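Cerora Play Kitchen Set

Sold by Clarkthorpe. Item 432. Shipped from the Gonduldale warehouse.

The Cerora set is a tabletop play kitchen with no cabinet and no assembly. It comes as loose pieces that go on any table and back in a box at the end of the day. Most of our orders are from preschools and waiting rooms, with a smaller number from families who don't have floor space for a full play kitchen.

The food is sewn plush and the dishes are hard pieces. You can mix the set with other play food you already own. The plate is full size for play use and will hold the ketchup bottle lying down. 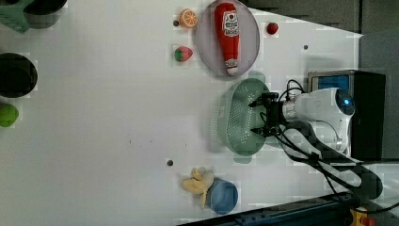 Orders placed before noon leave the same day except in December, when you should allow 3 extra days. The whole set weighs 800 grams packed.

In the set
Round plate, lavender
Colander, light green
Matching green pot
Stove panel with two black knobs
Plush ketchup bottle
Plush banana with peel flaps
Orange slice
Strawberries, one larger and one smaller

The stove panel lies flat on the table. The knobs are for pretend only and there are no batteries, lights or sounds anywhere in the set.

Food pieces can be bought one at a time under the same item number. Please write the name of the piece in the order notes. Dishes are sold only with the full set. 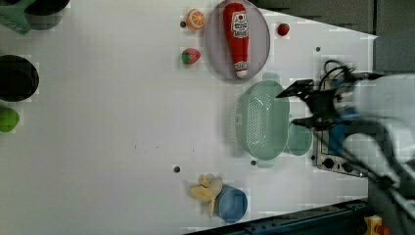

Zdeňka Kováčik wrote to ask whether the banana could go in the washing machine, and said hers had been through twice on cold in a pillowcase and kept its shape. We still list it as surface wash only. Use a damp cloth and a little dish soap, then let it air dry. Keep plush pieces out of the dryer.

The dishes can be washed by hand in warm water. Run water through the holes of the colander from the back if paint or play dough gets into them. Do not use any of the dishes for real food or put them in a microwave.

Storage
A shallow bin works better than a deep one, as the plate can then lie flat at the bottom with the colander on top. The Doležal bin, listed on our storage page, takes the full set with the lid closed. It is sold separately.

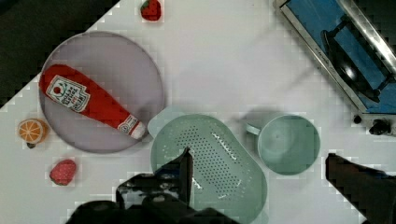 Returns are accepted on unused sets within 182 days. Plush food that has been washed can't be returned. If a piece is missing when you open the box, write to Éabha Ó Ceallaigh at the Clarkthorpe parts desk with your order number and the name of the piece. Replacement pieces go out by regular mail.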